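Ticket: Breaker for the back half of the office trips in the morning
Status: Resolved, waiting for confirmation
Site: Whitlock building, second floor
Category: Electrical / facilities

Original report

Since the beginning of March we have a problem with the power in the back half of our office. The breaker marked 6 in the hallway panel goes off in the morning, usually between 8:15 and 8:40. All outlets on the window side lose power, the ceiling lights stay on. When I push the breaker back it holds for the rest of the day. It does not happen every morning. I could not find a pattern in the first week, so I started to write down the times.

What I tried before opening the ticket:

- Reset the breaker, it holds.
- Disconnected the printer (Furneck, the big one) for two mornings. The breaker went off on the second of them, so I think the printer is not guilty.
- Asked the neighbors on the first floor. They have their own panel and no problem.

Please tell me what I should check next. I am not an electrician and I will not open the panel.

Reply from facilities support

Thank you for the times, they help. Please do not open the panel, that is correct. A breaker which trips only in the morning and holds later is very often an overload and not a fault. Please make a list of everything that is connected on the window side, with the watts from the label if you can read it. Include kitchen devices and anything under the desks. Also please look if any power strip is connected to another power strip.

Update from reporter

I made the list. It took longer than I expected, because many labels are on the bottom of the devices and some show only amps.

The biggest ones are the kettle (Bresik, 3000 W according to the label) and the coffee machine. Under the desks I found one small heater with 600 W, which I did not know about. The monitors and laptops are small compared to this. The kettle is on the counter by the window, and I always believed the counter had its own line. It seems this is wrong, because when breaker 6 is off the kettle is also dead.

I found one place where a strip was connected to another strip, behind the shelf. I removed the second one and put it away.
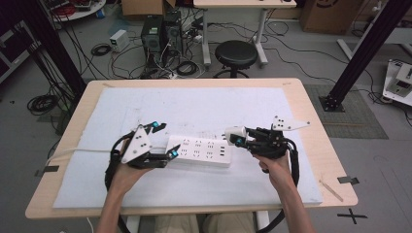

After this change the breaker held for four mornings, and I was already happy and wanted to close the ticket. On the fifth morning it went off again at 8:22. So the two strips together were maybe not good, but they were not the cause, or not the only one.

I asked the people who come early what they do first. The answer is that they switch on the coffee machine, it heats up, and in the same minutes somebody fills the kettle for tea. The heater under the desk is used only when it is cold outside. This could explain why it does not happen every day — on the warm mornings I have no trip in my notes.

Reply from facilities support

This sounds right to me. Please try the following, in this order, and leave a few days between the steps so we know which one helped:

1. Remove the heater completely.
2. Move the kettle to an outlet on the hallway side (breaker 4).
3. If it still trips, write here and we send the electrician.

Please do not use an extension cord for the kettle. It must go directly in the wall.

Update from reporter

Step 1 done. The heater went home with its owner, who was not pleased. The breaker tripped one more time at 8:31, with kettle and coffee machine both running. I was standing next to them, so this time I am sure.

Step 2 done. The kettle is now on the small table near the hallway door, directly in the wall. No trip in 21 days. I also switched on both machines together three times on purpose, and breaker 6 stayed on.

One question stays open from my side. The plan in the hallway panel says "counter" next to breaker 5, but the counter is clearly on 6. Can somebody correct the paper? The next person will believe it like I did.

Reply from facilities support

Good work. I have asked Skoltska to check the labels in the panel at their next visit and to test breaker 6 at the same time, as it has tripped many times and they get weaker with age. The power will be off for 40 minutes on your floor. You will get a message before, so that you can save your files.

I set the ticket to resolved. If it trips again, reply here and it opens automatically.

Update from reporter

Thank you. Please make it after lunch if possible — in the morning we have calls.

Related tickets
Outlet near the meeting room door is loose
Ceiling lights flicker in second floor hallway
Request: additional outlets on window side
Furneck printer does not wake up after power loss
Panel labels do not match, first floor
Kitchen counter: who may connect what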